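Bramwell Parish – Safety Walk-Through Before the Feast Day, August

Dear friends, please take this along as you go around the church and hall, and write your comments as neatly as you can (last year's were a puzzle!).

1. Nave and side chapel
Aisles clear, kneelers up: OK
Votive candle stand steady: OK, though the sand needs topping up
Seating limit of 444 posted at both doors: Tollmont door only. Please print another.

2. Parish hall
Walkways clear: OK
Wall outlets, covers in place: see comment

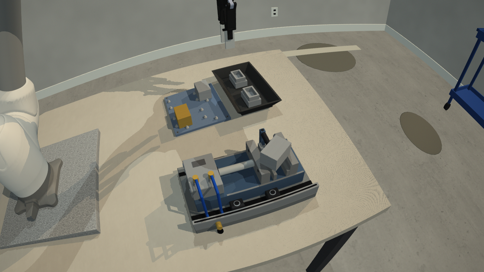 Item 2: wall outlet behind the table.

Comment: no heaters or coffee urns on extension cords, please – we do love our coffee, but the Geltance wing has old wiring and we'd like it to see another feast.

3. Procession route
Tiltlow Lane steps swept: OK
Handrail firm: loose at the bottom, needs 2 new screws
Canopy poles checked for splinters: OK
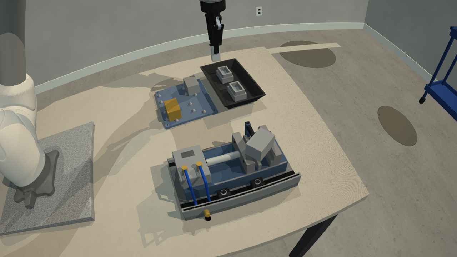 The statue platform has had its straps replaced, and all 40 bearers should try the lift once before Mass, slowly and in their good shoes.

4. Bell tower
Ladder tied off: OK
Trapdoor latch: stiff, oil it
Bell rope: worn near the knot. No ringing until it's changed.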